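Nendham robotics club goes to the kitchen

Twelve students in the Nendham after-school robotics club have a new project, and it's a fun one – teaching a machine to tidy up kitchen tools! They have until June to get ready for the Wirnell student challenge. Coach Donal Ó Gríofa is thrilled with how quickly they've taken to it. The current task uses a steel stand with hooks around the top and a beige slotted spatula, held in the jaws of a black handheld gripper, with a second gripper for the other hand. The club's goal is 160 practice rounds, and they're already at 75.
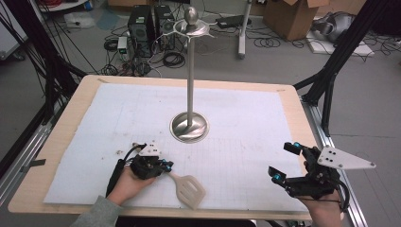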